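Celtix Opens Orders for Bitar, a Tabletop Picking Kit for Small Shops, Labs and Classrooms

FLOLLCOMBE, Aug 15, 2018 - Celtix today opened orders for Bitar, a pick-and-place kit that brings together a robot arm, a gripper, a fixed overhead camera and the software to run them from an ordinary laptop. The kit is meant for places that have a table, a power outlet and a pile of small things that need to move from one spot to another, and it ships with everything needed to start sorting on the day it arrives.

We have been working toward this for a long time and are thrilled to get it out the door. Bitar began as an in-house bench setup that our own engineers used to try out grasping software. Visitors to the Flollcombe workshop kept asking whether they could have one too, so in January we started turning the bench into a product. The first thing to go was the big control cabinet. The second was the manual, which ran to far too many pages and has been replaced by a setup guide that fits on a single folded sheet.

Bitar is built for mixed loads. Many picking systems are happiest when every part is the same shape and lies in the same place. Ours is made for the bin where a round thing sits next to a flat thing that sits next to something with a handle. The camera looks over the whole work area, the software suggests a grasp, and the operator can accept it, nudge it or draw a better one with the mouse. Each correction is saved and can be used the next time a similar object comes along. 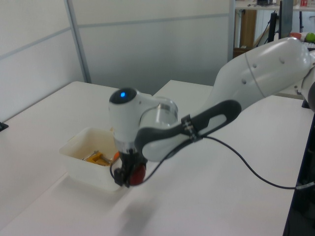 Preltel, which has had a pre-release kit on its packing floor since January, reports that the correction tool was what won its staff over. People who had never worked with a robot were fixing grasps before lunch on the first day, the company told us, and the one thing they asked for was a bigger undo button. Preltel also said the arm was slower than its fastest packers and that it would like to see that gap close.

Both requests are on our list, and the undo button is already bigger.

On speed, we want to be plain. Bitar moves at up to 6 picks a minute with mixed items, and slower when objects are piled on top of each other or have shiny surfaces. Shops that need to move thousands of identical parts an hour should look at a dedicated machine. What Bitar offers is the ability to change the job over coffee. During our own trials the kit handled almost 2000 picks of wooden blocks, rubber balls, kitchen gadgets and toy fruit, with the mix changed every morning, and we learned something new from nearly every batch. (Wet sponges are still hard. We are working on wet sponges.)

What comes in the kit

The arm and its table mount
A two-finger gripper with 2 sets of swappable pads, one firm and one soft
The overhead camera, with a clamp and a bracket
Three open bins in different depths
A practice set of household objects
Control software for one computer, with free updates

The software is the part we are most excited about. It includes a replay mode that lets you step back through any pick alongside the camera view, so a missed grasp can be looked at slowly and tried again. Teachers in our early group used replay far more than we had planned for, and we have since added a way to share a recorded session with a whole class. There is also an open interface for people who would like to plug in grasping code of their own. We hope plenty of you do, and we would love to see what you come up with!

Every kit is assembled and checked in Flollcombe. The first production run is limited to 175 kits, and orders will be filled in the order they come in. Schools and public labs can ask for a loan unit before buying. Repair parts, including gripper pads, cables and bins, will be sold separately, and the drawings for the bins and the camera bracket are free to download for anyone who prefers to make them.

A workshop day for new owners is planned in Flollcombe this coming January, with bench time for everyone who attends. Bring your awkward objects.

About Celtix

Celtix designs and builds small automation equipment for workshops, teaching labs and light packing. The company is based in Flollcombe, where it also runs an open bench for local schools. Press inquiries, loan requests and questions about Bitar can be sent through the contact page on the Celtix website.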